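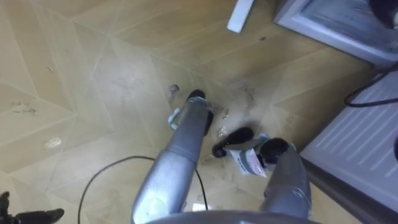
Pues yo friego una vez al mes y en mi casa no ha pasado nada, me dejó escrito una lectora en la entrada anterior. Añadía que lo de fregar a diario es una costumbre heredada y que en su edificio la mitad de los suelos están estropeados por exceso de agua.

Le he dado vueltas estas semanas. En mi casa se fregaba todos los días, después de comer, con el cubo lleno y un chorro generoso de lo que hubiera. Nos sentábamos en el sofá con los pies en alto hasta que se secaba. Cuando me fui a vivir por mi cuenta seguí haciendo lo mismo, y así estuve hasta que empezó a levantarse una junta en el pasillo.

El presupuesto para cambiar ese tramo fue de 989 euros, sin contar los rodapiés. No lo he cambiado. He puesto una alfombra encima y he empezado a limpiar de otra manera.

Cuánta agua

Mi cubo es de cinco litros y antes lo llenaba casi hasta arriba. Ahora uso un pulverizador y una mopa plana de la marca Uchida, que compré en Skitby, la ferretería grande de la salida del polígono. Para el salón y el pasillo gasto unos 335 mililitros. Lo medí una tarde con la jarra de la cocina, por curiosidad.

La mopa tiene que ir húmeda, bien escurrida. Si deja charco, lleva demasiada agua. Paso primero la aspiradora o la escoba, siempre, aunque el suelo parezca limpio, y después la mopa siguiendo la dirección de la luz que entra por el balcón, que es como mejor veo las marcas. La cocina y el baño son de baldosa y allí sigo con el cubo de toda la vida.

Qué producto

He probado tres. El primero fue Vamov, que huele bien y deja una película pegajosa si te pasas de dosis – y es fácil pasarse, porque el tapón no tiene marca. El segundo era un jabón para madera de Skesano, más caro, que limpia despacio y no deja rastro. El tercero es agua sola.

Entre semana uso agua sola. El de Skesano lo reservo para el sábado o para cuando ha venido gente a cenar. El Vamov lo he acabado gastando en el balcón. Del vinagre no opino: hay quien lo recomienda para todo y a mí el olor me dura en la nariz hasta la noche.

Para lo que se queda pegado, un paño tibio encima un par de minutos y luego una espátula de plástico, de las de repostería. Con estropajo rayé una zona junto a la mesa y sigue rayada.
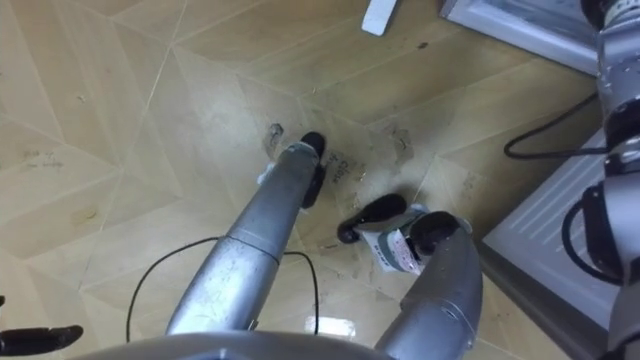
Cada cuánto

Vuelvo al comentario. Una vez al mes me parece poco para mi casa, que da a una calle de tierra y tiene un balcón que abro a todas horas. En junio, con las obras de enfrente, había polvo a la media hora de haberlo quitado. Barrer sí que barro a diario, por la mañana, mientras se hace el café. La mopa la paso dos veces por semana en el salón y el pasillo, y en los dormitorios cuando cambio las sábanas.

He ganado bastante tiempo con esto. La junta del pasillo sigue igual, ni mejor ni peor, y cada vez que muevo la alfombra la miro.

Me quedan por resolver las patas de las sillas. Los fieltros adhesivos se me despegan enseguida y recogen pelusa por los bordes. Si alguien usa otra cosa que aguante, que la deje en los comentarios y la pruebo.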